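4.3 Recording Two-Arm Handover Episodes

This section describes how to record handover episodes with the Flastitz two-arm cell for use with the Helix training method. It assumes that both arms have been calibrated as set out in Section 4.2 and that the operator has read the general safety notes.

The method trains one policy for both arms from a single set of recordings. Handovers are treated as a separate phase because most failed trials in the Besnard study took place while both grippers were close to the object. Flexible objects such as chains and cords are the hardest case, as their shape changes with every movement of either arm.

Preparing the cell

1. Remove all objects from the workspace floor that are not part of the task.

2. Move both arms to the rest position and start the Lella recorder.

3. Check that the cables have enough slack for the full range of motion. A cable that pulls tight near the wrist will affect the recorded joint loads.

4. Enter the object name and the operator code. Do not reuse a code from an earlier session.

CAUTION: Keep hands outside the enclosure whenever the motors are powered.

Recording an episode

5. Pick up the object with the first arm and raise it until it hangs clear of the floor.

6. Bring the second arm in from the opposite side at low speed. Stop when the jaws of the two grippers are almost touching.

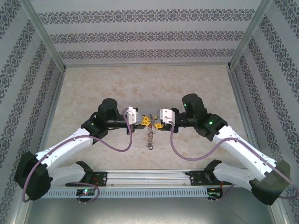 7. Close the second gripper on the object. Hold both arms still for 40 frames before opening the first gripper. The hold gives the model a clear marker for the change of grip – shorter holds were often missed in training.

8. Withdraw the first arm along the path by which it entered, and end the episode.

NOTE: If the object is dropped, do not delete the episode. Mark it as failed and begin a new one. Failed episodes are used to train the stop signal.

Results obtained with this procedure

The reference set contains 689 episodes. A policy trained on the full set completed 46 of its test handovers without a drop. The same policy trained without the hold in step 7 completed 33, with the number of test trials unchanged. Callum Mellor, who prepared the reference set, recommends that new sites record rigid objects first and add chains only when operators are used to the controls.

Results from other cells may differ, particularly where the gripper jaws are worn. Replace worn jaws before recording and repeat the gripper check in Section 4.2.

Related items
Calibrating the Two-Arm Cell
Lella Recorder: File Layout and Export
Marking Failed Episodes
Besnard Study: Test Procedure
Replacing Gripper Jaws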